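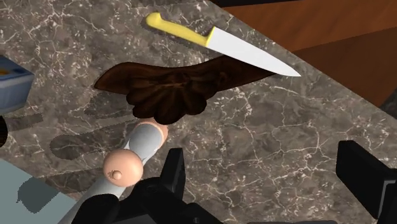 Does the robot know when its fingers need cleaning? Hernán Mamani wanted to know, and the short answer is no. Most robot arms can't tell a clean finger from a greasy one. A person has to look.

A robot arm that works at a kitchen counter is a lot like a bicycle. It runs well if somebody checks it often, and it gets worse slowly if they don't. At the Kolen robot kitchen in Durnport, the arm gets a short check every morning and a longer one after every 1,000 lifts.

Before anyone touches it

The first job is to stop the arm. Many robot arms have a stop button close by, and everybody who works near one learns where it is. The person doing the check presses it, then waits until the arm is completely still. Only trained grown-ups do this part.

Checking the fingers

The gripper is the robot's hand. It has two fingers that slide together and apart. Crumbs and grease on the fingertips make things slip, so they get wiped with a damp cloth and then a dry one. Next, the fingers are opened and closed 20 times. They should move smoothly and meet evenly in the middle. If one finger is loose, its screw is tightened with a small wrench. Worn pads are changed for new ones.

Checking the joints

A joint is a place where the arm bends or turns, like your elbow or your wrist. Each joint is moved slowly, one at a time, while the person listens. A steady hum is fine. Grinding or clicking means the arm stays off until it has been looked at. 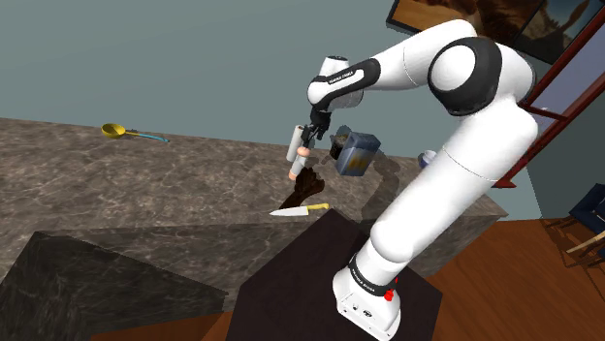
Trying it out again

Now the arm can go back to work, slowly at first. It reaches over the counter, picks up one light thing and puts it down. Then it does the same thing again in a different spot. The whole morning check takes about 15 minutes.

The results go in a notebook kept near the arm. The entry for 7th July says "left finger pad changed, all joints quiet."

Words to know

Gripper: the part of a robot that holds things.
Joint: a place where the arm bends or turns.
Pad: the soft cover on a fingertip.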